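Where Does the Water Go When You Pull the Plug?

Have you ever stood at the kitchen sink, watching the last of the dishwater swirl away with a gurgle, and wondered where on earth it was off to? I used to think it fell into a big dark hole under our house and stayed there forever (my brother told me so, and I believed him for years!).

The kitchen is a very good place to start our story, so let's begin there.
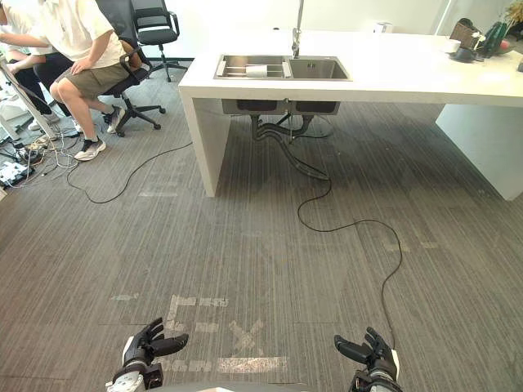
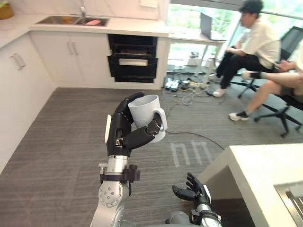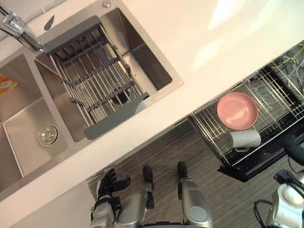 Under every sink there is a pipe with a funny bend in it, a bit like the letter U lying in wait for the water. It's called a trap, and it always keeps a little puddle inside. Smelly air from the pipes farther down can't get past that puddle, and so your kitchen smells of toast and oranges and not of drains. It also catches rings and small spoons now and then, as my aunt could tell you.

After the trap, the water slides down into a bigger pipe, where it meets the water from your bath and your toilet. Off they go together under the street! Sewer pipes are laid on a gentle slope, so most of the time the water simply rolls downhill all by itself, the way a marble would. In low places, pumps give it a push back up.

In Drivirville, where I grew up, the pipe under Marchetti Street is 62 inches across, big enough for plenty of grown-ups to walk through if they duck. Ziad Nseir, who looks after it, took me down one Sunday in August, and I have never been so glad of rubber boots.

At the end of the trip is the treatment plant. First, screens catch rags and sticks. Next the water rests in wide tanks while the heavy bits sink. Then comes my favorite part: billions of tiny living things, far too small to see, gobble up the dirt that's left. When they've had their dinner and settled to the bottom, the water is cleaned once more and let out into the river.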